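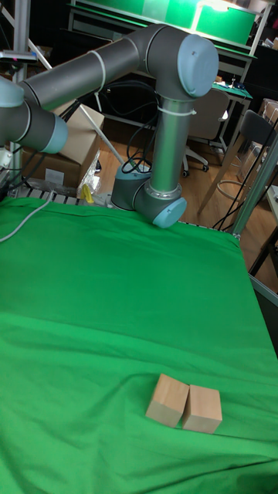

I have started to count my days in episodes. An episode is one try at a task, from the moment I press the pedal until the moment I press it again, and in December my plan said 200 of them for one small task. I want to write down how it went, mostly for myself, and maybe also for the next student who gets my login.

The task is simple to say. There are two wooden blocks, and the arm must bring the tip of its tool to the line where the blocks meet, follow this line from the far end to the near end, and lift. It must do this also when the blocks are turned a little, or when one stands a bit in front of the other. We call the task "seam" in the folder names. The learning system gets the camera images, the joint positions and the forces at the wrist, and it should learn from me what to do next.

I guide the arm from a second, smaller controller, which we call Lonard after the old project where it was built. Lonard is good but it has a delay that you feel in the elbow before you see it on the screen. In my first week I corrected too much. The arm went left, I pulled right, it went too far right. When I looked at the force plots in the evening they were like the teeth of a saw.

Anitha Shetty, who did the same work before me at Cadbridge, looked at 20 of these episodes and asked me to delete all of them. I was a little hurt. I said that they all reached the end of the seam, so they were successful. She answered that the system does not know which part of my movement is the success and which part is my nervousness, and it will learn both. I deleted them the next morning.

After that I made some rules for myself. I move the blocks before every episode, also when I am tired. I don't talk while I record. I stop after one hour, drink tea, and come back. If I make a mistake and can repair it slowly, I keep the episode, and I write "recovery" in the notes field. If I repair it with a jump, it goes out.

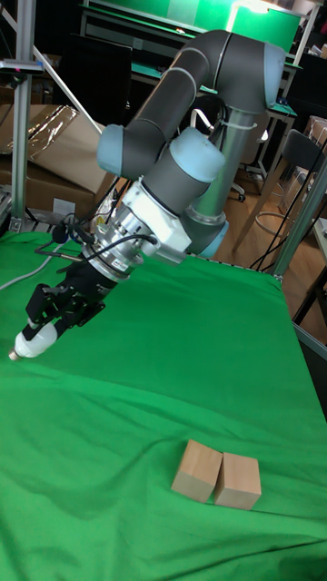

The tool above the cloth. The metal cylinder at the wrist is the sensor.

The cloth was a longer discussion than I expected. It makes the blocks easy to separate from the background, but it has folds, and the folds change when you touch it. I wanted to make it flat with tape. Kandasamy, our name for the training machine and also for the person who set it up many years ago, doesn't care about my feelings, so we tested it. I recorded one set with the cloth pulled tight and one set with the folds left alone. The model from the tight set was better on a tight cloth and clearly worse when I moved the cloth by hand. The other model was almost the same in both cases. So the folds stay, and I pull the cloth a bit in a new direction each morning.

The blocks also surprised me. Two plain blocks of the same pale wood look very similar from the side camera when their faces are close together, and sometimes the model took the outer edge of one block for the seam. More episodes with the blocks angled helped. Shadows helped too, I think, but I have no test for this and I should not write it in the report.

By the end of the month I had 265 episodes, and I kept 200 of them. With the older sets from Jumier, which use the same blocks but a different tool, the whole collection is now 884. I am not yet sure that the older ones should be mixed in. The tip there was longer, and the wrist is held higher in almost every episode. Anitha says to try both ways and compare, and this will be my January.

One practical thing, if you are the next student. Zero the force sensor after you change the tool, and do it before you put the blocks on the cloth - I lost a full afternoon of recordings to this. The offset is small and you don't see it in the preview. You find it only later in the plots, as a line that never comes back to zero.

The pedal also slides on the floor. I put a piece of rubber mat under it. Please leave it there.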